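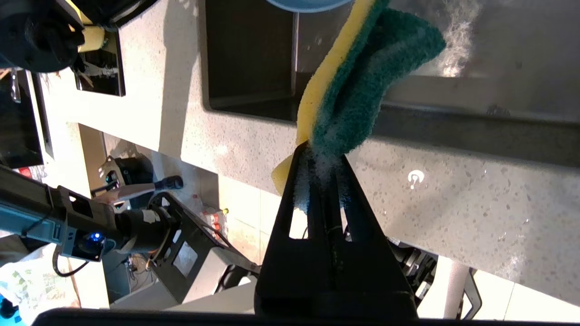
**Sundbridge, May**

TO: All residents of the Böttcher House
FROM: The Office of the House Steward
RE: The kitchen counter, and the conduct of washing up

It has been brought to the attention of this Office that the speckled counter in the shared kitchen was again left wet overnight. Residents are reminded that water is to be kept on the sink side of the counter, and that drops which escape are to be wiped up by the person who made them.

The sponge with the yellow foam and the green scouring side is the property of the House. The green side is for pans. The yellow side is for everything else. Mr. Hagedorn's written claim that the distinction is "a matter of temperament" has been received and placed on file.

The Office has also considered the complaint of Ms. Chamoun, room 44, who reports that she came down at 2 in the morning for a glass of water and heard washing up in progress. She stood in the hall and listened for the length of one song, which was hummed. When she put on the light, the sink was full of suds and the kitchen door to the yard stood open.

Mr. Yip and Mr. Stüber have each stated that they were asleep. Their statements are accepted.

Residents of long standing will recall that the late Mr. Sperling washed the dishes of this House every night for 50 years, including those of people who had not asked him to. He folded the sponge back on itself to reach the bottoms of the tall glasses. He was spoken to about the splashing on 6 occasions. The letters were signed by this Office, and he answered each of them with a clean kitchen.

Ms. Chamoun has asked that the lock on the yard door be changed. The request was approved in the morning and withdrawn by her the same afternoon. She gave no grounds, and none are required under the House Rules.

The following arrangements therefore take effect at once:

1. The yard door will remain on the latch after midnight.
2. A fresh sponge will be set out by the sink each evening.
3. No further letters will be sent concerning the splashing.

Residents may leave their tall glasses on the counter.

For the Office,
The House Steward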